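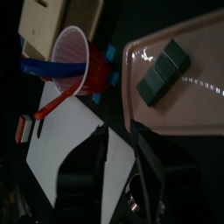 A bancada vista pela câmara do punho, com os dois dedos pretos da garra em baixo e os três cubos verde-escuros no tabuleiro.

3 de fevereiro de 2021
Por Azra Berisha

Prometi em novembro que voltava a escrever sobre a célula da sala do fundo quando houvesse alguma coisa para contar, e depois meteram-se as festas, o frio e a mudança das prateleiras, e a promessa foi ficando. Peço desculpa a quem perguntou (foram mais do que eu esperava, e gostei muito de saber que há quem leia esta página até ao fim!). A célula está de boa saúde, trabalha quase todos os dias, e a novidade é que passou a ter uma rotina de manutenção a sério, escrita em papel e pendurada ao lado da porta.

Quem a escreveu foi o Dušan Halilović, com a paciência que lhe conhecemos. Até aqui, cada um tratava da máquina à sua maneira. O Ibrahim apertava tudo o que lhe parecesse frouxo, eu limpava a lente quando me lembrava, o Leandro reiniciava o controlador antes de fazer qualquer outra coisa, e entre os três lá íamos andando. O problema desta boa vontade toda é que, quando a garra começou a fechar torta, ninguém sabia dizer quem lhe tinha mexido nem quando.

Foi assim que a história começou, pela garra. Os dedos são duas peças pretas, trocáveis, e o do lado direito andava a chegar ao objeto um nadinha antes do outro. Num cubo mal se dá por isso. Já com o cabo de um talher de plástico, que é fino e roda sobre si mesmo ao primeiro toque, a diferença nota-se logo: a garra empurra quando devia agarrar. Passámos uma semana a culpar o programa. O Leandro Palacios reescreveu a rotina de aproximação duas vezes, coitado, e ficou muito bonita, mas o dedo continuava a chegar primeiro.

O Dušan desmontou então os dois dedos e pô-los lado a lado em cima de um pano. Um dos parafusos de fixação do direito tinha a rosca moída, e a peça assentava com uma folga que só se sentia abanando-a com a mão. Substituiu o parafuso, passou uma gota de fixador de roscas de força média, deixou repousar até ao dia seguinte e voltou a montar, apertando um pouco de cada lado, alternadamente, como quem muda uma roda. Depois mandou fazer 100 ciclos de abrir e fechar em vazio e foi almoçar. Quando voltou, conferiu a folga com o apalpa-folgas e apontou o valor na ficha, com a data e as iniciais, e é essa ficha que agora manda em nós todos.

A segunda parte do trabalho foi a câmara pequena que vai montada no punho. Vê a bancada muito de perto e de cima, com os dedos sempre a aparecer em baixo, e isso até dá jeito: se um dia os dedos surgirem noutro sítio da imagem, sabemos que alguém deu um encontrão no suporte. O Dušan guardou uma imagem de referência no computador da célula e todas as manhãs se compara a nova com essa. Leva menos tempo do que aquecer água para o chá.

O que nos deu mais que fazer foi a luz. O tabuleiro rosado que usamos tem uma superfície brilhante e devolve os reflexos com um entusiasmo que dispensávamos; basta olhar para o canto superior esquerdo. Já experimentámos baixar a persiana, virar o candeeiro para a parede e pôr um difusor feito com papel vegetal, obra da Ankica Papadopoulos, que ficou tão bem presa que resistiu à mudança das prateleiras. Os reflexos diminuíram, mas não desapareceram. Há uma encomenda feita à Vukčević de um tabuleiro igual em acabamento mate, e enquanto não chega trabalhamos com o que há. Se alguém tiver em casa um spray mate decente e quiser experimentar numa ponta, fale comigo primeiro, por favor, que da última vez a tinta ficou pegajosa durante dias.

Deixo aqui a rotina tal como está pendurada, para quem só vem à sala de vez em quando:

Antes de ligar, passar a mão pelos cabos do punho, do último eixo até à garra, e ver se algum ficou preso ou torcido. Limpar a lente com o pano amarelo da gaveta (o amarelo, os outros já andaram no óleo). Ligar, esperar que o controlador acabe o arranque e levar o braço à posição de descanso a velocidade reduzida, com uma mão no botão de paragem. Abrir e fechar a garra 10 vezes, de ouvido atento. Comparar a imagem da câmara com a de referência. Só depois se põem os objetos na bancada.

Ao fim do dia, braço em descanso, garra aberta, ar desligado na válvula da parede e uma linha na ficha, mesmo que seja para escrever «nada a assinalar». De 4 em 4 semanas tiram-se os dedos, limpam-se as faces de contacto com álcool e verifica-se o aperto com a chave dinamométrica, que voltou do conserto e mora outra vez na caixa azul.

Uma palavra sobre as peças de reserva, já que o Ibrahim Igwe me pediu que insistisse. Temos um par de dedos completo, dois parafusos do tamanho certo e um cabo de câmara que já não é novo. A Treltance vende os parafusos em saquinhos e o próximo pedido segue no fim do mês. Quem gastar o último de qualquer coisa escreve-o no quadro, em letra que se perceba (o Ibrahim sabe que estou a falar da letra dele, e já se riu quando lhe li este parágrafo).

Quanto a resultados, não quero prometer demasiado. Desde o arranjo fizemos cerca de 60 ensaios com os talheres, e a garra fecha direita, que era o que pretendíamos. Ainda deixa cair um cabo de vez em quando, sobretudo se o apanha muito perto da ponta, e o Leandro acha que aí já é mesmo assunto dele e do programa. Vai mexer na altura de aproximação nos próximos dias. Com os cubos corre tudo muito bem, são uns santos.

A porta está aberta às quintas à tarde para quem quiser ver a célula a trabalhar. Tragam sapatos fechados e prendam o cabelo comprido, e se quiserem aprender a fazer a verificação da manhã o Dušan ensina com gosto. Eu aprendi em duas tardes, e olhem que sou da contabilidade.

Comentários (4)

Marta V.
Que bom ler isto! Nós temos uma garra parecida na oficina da Plinis e também andámos semanas a mexer no programa por causa de um parafuso. Que marca de fixador usaram?

Azra Berisha
Marta, o Dušan diz que serve qualquer um de força média, desde que se limpe bem a rosca antes. O forte é que não, depois não há quem desmonte.

T. Lemos
Para os reflexos, experimentem um filtro polarizador na lente e outro no candeeiro, cruzados. Perde-se bastante luz, é preciso aumentar a exposição, mas no nosso caso resolveu.

Ankica Papadopoulos
Obrigada pela ideia dos filtros, vou ver se cabem no suporte. E o papel vegetal está preso com molas da roupa, para quem me tem perguntado.

Boletim da Oltora | Contacto: fale com a redação na receção, piso térreo | © 2021 Oltora. Todos os direitos reservados. | Voltar ao topo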